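Home | Guides | Parts | Contact

Flino Set-Up Guide — Section 4: Before You Order 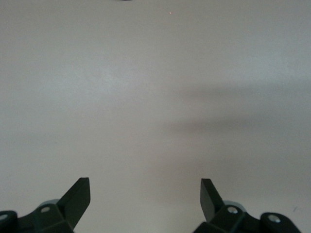
Do this first, then fill in the order sheet.

1. Measure the bench. Write down width and depth. Matte top if you can get it.
2. Pick fingers. Spare pair goes on the same order — seperate shipping costs more.
3. Budget 239 per arm for fingers, screws and cable. Mount is extra, 98.
4. Get sign-off from Shona Baxter before Febuary. Quotes run out after that.

Note: Lead time on the Kerslake mount is eight weeks. Plan for it.

CAUTION: Don't order the power supply until the outlet is checked. No returns once opened.

Related
Bramumau bench sizes
Imo cable kit
Changing fingertips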